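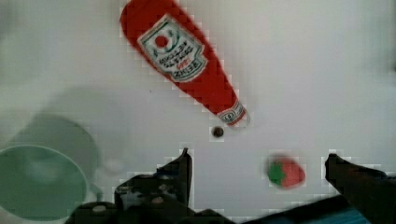

Play food gets its own shelf at the Fadholm toy library

If you have a small child and you live anywhere near Fadholm, you may already know that the toy library opened its play kitchen corner this February. I went along on opening morning with my niece, who is five, and we stayed a good deal longer than I had planned.

The toy library has lent out puzzles, trains and dress-up clothes for years, but the pretend food was always a bit of an orphan. It lived at the bottom of a crate with the building blocks, and you had to dig for it. Now there are 199 pieces in the catalog, sorted into sets you can check out for three weeks at a time, same as everything else.

The ketchup bottle was the thing everybody wanted. It's red plastic, shaped like the old glass kind, with a white label and a little round tomato on it, and I watched it go through the hands of a whole line of customers at the pretend diner. My niece put ketchup on a strawberry. Then she put ketchup on my sleeve, or would have if there had been any in there. The strawberry is a nice one too, bright red with a good fat tuft of green leaves, and she has asked for it by name twice since we got home.

Tobiloba Ugwu, who runs the toy library, spent most of the winter going through the old crates and deciding what was fit to lend. Anything cracked or chewed went out. What was left got washed, matched up and put into drawstring bags with a card listing the contents.

"Parents kept asking me if we had a kitchen set, and I kept saying well, sort of," Ugwu told me. "We had half a pizza and a lot of eggs. I was tired of saying sort of."

New pieces were bought to fill the gaps, mostly from Piveck, the secondhand shop on the corner by the bus stop, and some came in from families whose kids have moved on to other things. The little stove and sink were built by Bucur, the cabinet shop out on the Govholm road, and they are solid enough that two toddlers leaned on the same oven door while I was standing there and it didn't budge.

There are 15 sets so far. Breakfast and picnic were both gone before lunch on the first day – I know this because I wanted picnic – and there's a waiting list at the desk if you miss out. We took home the diner set, which has buns, fries, a shake and some very convincing pickles.

A few practical things. Sets are free with a regular membership, which costs $8 a year per household. You can borrow one food set at a time on top of your usual toys. If a piece goes missing, tell the desk when you bring the bag back and they'll make a note on the card. There's no fine for the first lost piece, and Ugwu says most of them turn up under a couch sooner or later anyway.

Some of the pieces are small, so the sets are meant for kids three and up. Ugwu is working on a bag of bigger, chunkier fruit and vegetables for the babies, and hopes to have it on the shelf by spring. If you have any in good shape that you'd like to pass along, she'll take them at the desk during opening hours, clean and in a bag please.

The corner itself is open to anyone, member or not, whenever the library is open. Mornings are the busy time. We went back after 3 p.m. the following week and had the stove to ourselves for a whole half hour – I was served soup, cake and then more soup, and charged 5 dollars for the lot.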